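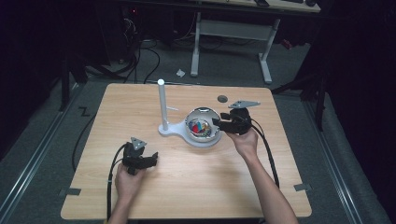

Two-hand work with the Plendura hand grippers at the small table, Jornbridge room.

TESTERS WANTED – Plendura hand gripper kit, paid, Jornbridge

Plarham is looking for 12 people to try out the Plendura kit before it goes on sale. No robot background needed. Actually we'd prefer a mix – some who have used this kind of thing, some who never touched one.

The kit is a pair of grippers you hold, one per hand, cabled, plus the recording software. You do a small table job with them, the software logs how you moved, and labs use that to teach their arms. We sell the kit, not the arms. What we need now is people who will use it for hours and tell us what's annoying. Weight, squeeze, cable length, where your thumb ends up, all of it.

What you'd do

Short table tasks, over and over. Picking small things out of a bowl, moving them, putting them back. Stacking. Some tasks need one hand to steady and the other to pick. A task runs a minute or two, then reset and go again. It gets repetitive, please be OK with that. Between blocks you fill in a form (short) and talk to Chalerm for a bit about how it felt.

Five sessions per person, three hours each with breaks. Mornings start 9:30, afternoons start 1:30. Pick one slot and keep it if you can, swapping is a pain for scheduling. Sessions run through March.

Pay

$24 an hour, paid after each session, plus a $60 bonus if you finish all five. Parking is covered. Bus fare too, keep the reciept.

You should

– be 18 or over
– have use of both hands, and no wrist, elbow or shoulder injury right now
– be fine standing or sitting at a low table for 30 min at a stretch
– see small colored objects OK at arm's length, glasses and contacts fine
– be able to say what you think in English, out loud, even when it's not nice

Left handers very welcome. We have hardly any so far and the trigger was set up by right handers, it shows. Small hands and very large hands also welcome, same reason.

Not a fit if you work for another company making grippers or teleop gear. Sorry. Students are fine, including robotics students.

What gets recorded

Gripper position and open/close, and video of the table and your hands. No face video. Sound only during the talk with Chalerm, and you can say no to that and still take part. Recordings stay with Plarham and with Bunnag, who write the software. You sign a consent form at the first session, ask for it ahead of time if you want to read it at home (good idea, it's 5 pages). You can stop any time and still get paid for hours done.

What to wear

Short sleeves or sleeves that roll up. Rings and bracelets off please. The room is carpeted and there are cables on the floor, so flat closed shoes.

Where

Plarham, 1053 Bunnag Road, Jornbridge. Side door, ring the bell. Elevator available. Tell us if you need anything for access and we'll sort it out before you come.

How to apply

Email Pichit Rungrueang, testers at the Plarham address on the contact page. Put TESTER in the subject. Send:

– your name and a phone number
– left or right handed
– morning or afternoon
– one or two lines on anything similar you've done, games count, crafts count, "nothing" is OK too

No resume. We call people back in the order we get emails, usually inside a couple days. If all the spots go we keep a waiting list and will ask before putting you on it.

Questions about the kit itself, not the sessions – Chalerm Nakpan, same address. He's in the room most afternoons so he is slow to anwer then, try mornings.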